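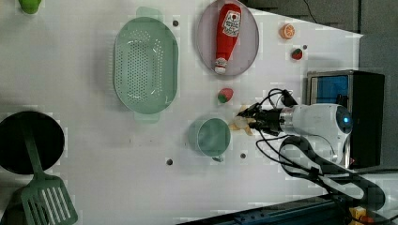

4. Running the kitchen tidy routine

Read this section before you load a task list on the Kerix arm. It covers picking up small, light kitchen items from a flat table. It doesn't cover wet dishes, glass, knives or anything with food in it. Machines of this class can't be relied on for those chores yet, and a longer task list won't change that.

4.1 Set out the items

1. Wipe the table and let it dry.
2. Start with soft or plastic play items. Move on to real tableware only after section 6.
3. Leave a finger's width of clear table on both sides of anything you want picked up.
4. Keep cables out of the pick area.

NOTE: Cups may be left standing or on their sides. Set the cup option to match, or the arm will approach from the wrong angle.

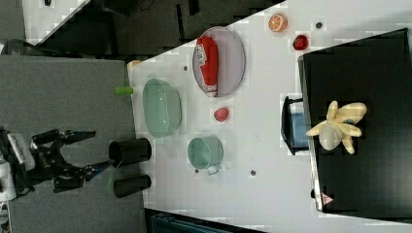
Fig. 4-2. Gripper open near two black cups lying on their sides.

4.2 Teach a pick

1. Select Teach, then Single Item.
2. Bring the gripper over the item with the fingers open.
3. Lower until the fingertips are level with the thickest part.
4. Close at the soft setting. Stop when the item is held between both fingers.
5. Press Save and give the pick a name.

Soft items are harder than they look. A plush fruit folds when it is squeezed, so the grip point moves between one try and the next — teach at least three picks for each soft item.

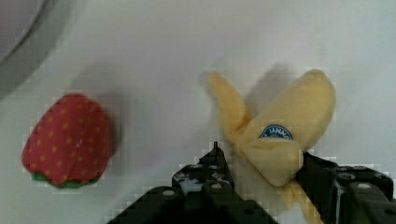

Firm items with a plain shape need only one or two. Oval plates and colanders should be taught by the rim.

CAUTION: Keep hands off the table while the blue light on the arm is lit. Press Stop and wait for the light to go out before you reach in.

4.3 What to expect

In our February trial at the Hebden kitchen, Lorraine Bickerstaff logged 341 picks, and 189 of them finished with no help. A person clearing the same table took about 14 seconds. The arm took several minutes. Plan on staying in the room.

If a pick fails twice in a row, the routine pauses and shows code 1832. Move the item by hand, then press Resume. Don't raise the grip force to clear this code.

Questions on this section go to Manuela Gentile, Kerix product support.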